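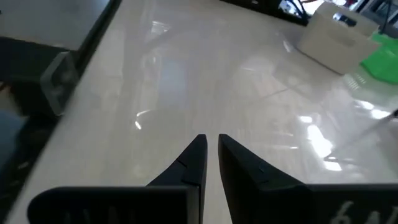 Gripper open over one of the tables at Markach, with a cardboard box at the far end.

I've been meaning to write up my visit to Markach in Panville for a couple of weeks now, so before I forget everything! They pack spare parts for small kitchen appliances (seals, knobs, little hinges, the stuff you only think about when it breaks) and they opened the doors one afternoon in July to anyone who signed up. I signed up within minutes, because I packed boxes myself for two summers and I wanted to see what had become of my old job.

You come in through the loading side on Hunt Street, get a vest that fits no human body, and then walk the whole length of the hall. It was a lot quieter than I expected. I remember tape guns screeching all day long and a radio fighting with them, and here you could chat in a normal voice.

The arms work at ordinary tables, which surprised me. I'd pictured big cages. The gripper has two black fingers that come down to points, quite slim at the tips and chunky further back, and the tabletops are so glossy that you get the ceiling lights shining back at you. I asked if the glare bothers people and a packer laughed and said she'd brought it up more than once. She wears a cap on sunny days.

She was the best part of the tour, by the way. She used to pick small bags out of bins for the entire shift, 2000 on a busy day, and her thumbs hurt at night. Now she looks after two arms, fills their bins, fixes the awkward orders and signs off on the cartons. Her hands are better. She also said she misses talking to the person across the table, as there usually isn't one anymore, and that when an arm stops she's the one who gets asked why, which took some getting used to. The training was 300 hours, paid, and she thought the first half could have been a lot shorter.

Our guide was cheerful and a bit quick over the jobs question. Somebody in our group asked it straight out. The answer was that no one had been let go, but people who left hadn't all been replaced, and the evening shift is much smaller than it was. I was glad to get a real answer, even if the group went a bit quiet.

The scheduling runs on a program called Wastura, and the packers can swap breaks in it without asking a supervisor. I'd have loved that! We used to have a clipboard and a lot of arguments.

Coffee and very good lemon cake afterward in the canteen. Parking is tight, so take the bus if you can, and wear flat shoes. They're planning another afternoon in the fall and the sign-up sheet is at the front desk.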